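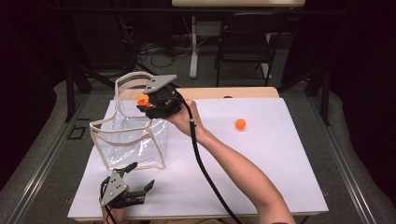 Boltia will now rent you the hands

Boltia, the company that spent two years trying to sell its handheld gripper kits to anyone with a lab and a budget line, has decided that it would rather rent them. The new plan started in July, and costs $3,539 a month for a pair of grippers, the cables, the recording software and a person on the phone who knows what the error codes mean. The last item used to be extra.

For readers who have been spared the sales calls, the kit is a robot's hands without the robot. You hold one in each fist, pick things up, put them down, and the software keeps a record of how you did it. The record is then used to train an actual robot, which will do the same job more slowly and with less complaining.

Customers are small robotics firms and university groups that need a great many hours of ordinary handling and would like not to tie up an expensive arm to get them. Boltia says an operator can log up to 18 hours of usable material in a working week. Operators we spoke to laughed at this, then said it was possible if you skipped lunch and the bag stayed open.

The bag is part of the task pack. Every rental comes with a set of suggested exercises, among them putting orange balls into a clear tote, one gripper for the ball and the other free to deal with whatever the tote decides to do. It sounds like a party game for toddlers. It is harder than it sounds, and the balls have a talent for leaving by the side of the table. Other exercises in the pack include folding a dish towel, stacking cups and plugging in a lamp, the last of which has been marked "advanced" in the printed guide.

Liên Tôn, who runs training for rental customers, is patient about all this. "People come in thinking they already know how to pick up a ball," she said. "Then they have two fingers and no feeling in either of them, and they get very quiet for the first morning."

New operators get six short sessions with her before they are left alone with the software. She spends most of the first one on wrists. Beginners tend to twist the gripper as if they were pouring coffee, and the software, having no opinion on style, faithfully records every bit of it.

The kit has its faults. The grippers are cabled, so operators learn to route the line down the forearm and keep it out of the work, or they learn to untangle it. A wireless version has been "coming along nicely" for as long as this site has been asking. The grip springs are stiff on a new pair and pleasant after a month, at which point renters on the short plan have to send them back. Left-handed users get no concessions at all, although Boltia points out that with one in each hand everybody is equally inconvenienced.

Competition is picking up. Karras sells a similar pair outright and throws in a carrying case that is widely agreed to be the best thing about it. Clollerer offers a glove, which fits some people. Rakov, until recently Boltia's biggest reseller, has stopped taking orders for the purchased kit and will handle rentals only, with a two-month minimum and a deposit it describes as modest. We have seen the deposit.

Existing owners keep their software updates until their current license runs out, and can trade in a used pair against the rental fee. Replacement finger pads are still sold separately. Boltia would not say whether lost balls are covered.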